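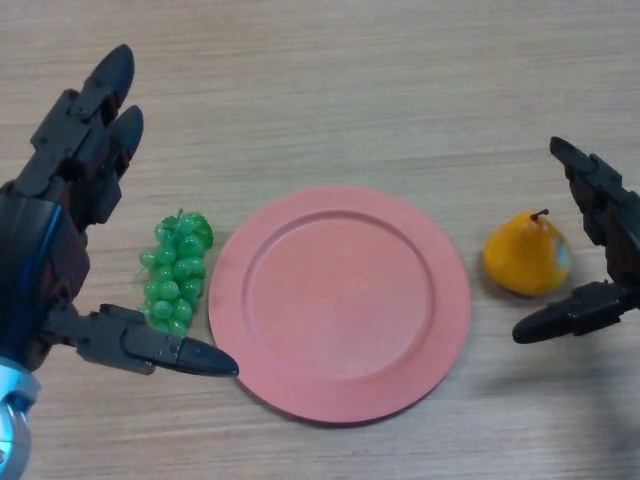 Handout 4: Artificial fruit and what it teaches
Course notes, Norbert Danko

Most display manuals will tell you that a good artificial pear is as useful as a real one. Treat that claim with suspicion. The Gagnon manual repeats it in every chapter and never tests it.

Start with the skin. A real pear is usually dull, speckled and a little uneven. The plastic kind tends to be glossy and one strong yellow-orange all over, with a short brown stem set at a tilt to look casual. Put one on a light wooden table and it reads as "pear" right away. Whether it reads as food is another question.

Then weight. Students who practice only with hollow fruit learn to stack it badly. The Ballix method says this corrects itself after 80 arrangements. I have seen no evidence – only the sentence, copied from one edition to the next.

What artificial fruit does well:
It keeps its shape and color between sessions.
It has the wide bottom and narrower top you need for drawing outlines.
It doesn't bruise.

What it does poorly: smell, ripeness, cut surfaces, anything to do with time.

For next class, read the Inach chapter on table settings, pages 41 on. Mark each place where the author says "lifelike" and write down what, if anything, it was compared with.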